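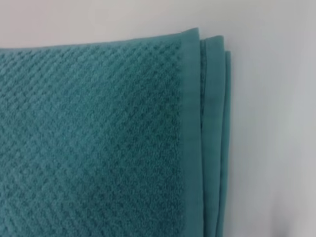
Saturday 05/01/2019

Towel day. I have been putting it off since Christmas and the cupboard on the landing had got to the point where the door only shut if you leaned on it. Up at half past seven, coffee, radio on, and everything out onto the bed by eight.

I didn't realize how much was in there. Bath towels, hand towels, the thin ones we take to the pool, two beach towels with sand still in the seams, a bath mat I thought I threw out when we left Prerlow. Also one pillowcase, a swimming cap and the charger for the old electric toothbrush. The toothbrush itself is long gone.

Made three piles: keep, rags, Laine. Laine Hunt takes old towels for the dogs and she doesn't mind frayed ones as long as they are clean. She said on the phone Thursday that she goes through them fast in winter with the mud. So anything with a hole or a bleach mark went to her unless it was too thin to be any use, and those I cut up for the garage.

The teal ones stay. They are the best we have and I had forgotten there were 4 of them, as two were right at the back behind the beach towels. They came from Holzer in the April sale, and I remember thinking they cost too much. They have the bumpy weave that is good for drying hair, and a flat band near the end. I used to fold them so the band was hidden inside. Today I folded them with it down the side where it shows, and it looks neater. It also makes it easier to keep the pile straight, as you can line up one band with the next.

The shelf is 32 inches wide. I measured it because I wanted to know if the bath towels would go in two stacks side by side with the hand towels between. Folded in half, then in half again, then in thirds, they do go, with a bit of room left over. The way I had been folding them before (thirds first, then half) they stuck out past the edge and got caught in the door. So that was the whole problem, for years. The shelf above is a little shallower and won't take the bath towels however I do it, so sheets are up there now and the tablecloths have gone downstairs.

Ran two loads while I was at it. The first was whites on hot. The second was the colored ones on warm, no softener. I stopped using softener after the set from Odside went slick and would only push the water around. It took me a long time to connect the two. I put a cup of vinegar in with the rinse now. The kitchen smells of it for an hour or so but the towels don't.

Algirdas came by at eleven to return the drill and stayed for soup. He looked at the piles on the bed and said he owns two towels, one on and one in the wash, and has never had to sort a cupboard in his life. I offered him the striped ones from the rag pile — he took them for the boat. He also had a look at the cupboard door and says the top hinge is loose, which is a separate thing from the towels. He tightened it with the drill he had just brought back, then took the drill home again by mistake. I'll call him tomorrow.

After lunch I wiped down the shelves. There was a brown ring on the bottom one where a bottle must have leaked. Baking soda got most of it out. Put down new liner paper, the plain kind, and had just enough left on the roll from doing the kitchen drawers. The last piece has a join in it but it is at the back.

Order of the shelves now, so I can stop asking myself:

Top: sheets, spare pillowcases
Second: bath towels, teal in the left stack, white in the right, hand towels in the middle
Third: pool and beach
Bottom: bath mats, hot water bottle, the heating pad

Washcloths are in the basket in the bathroom and should stay there.

Still need to buy a bath mat. The one from Prerlow has no rubber left on the underside and it slid when I stepped on it this morning. Cesport had them for 36 in the window last week, but that was the large size and I would want the small. Will look when I go in for the lightbulbs.

Laine's bag is by the front door. It is heavier than I expected and I may have to split it in two. She wants it before Wednesday if I can manage.

Finished at ten past four. Back a bit sore from bending. Had a bath and used one of the teal ones, then hung it on the rail to dry. Leftover soup for dinner, and the second load still to fold.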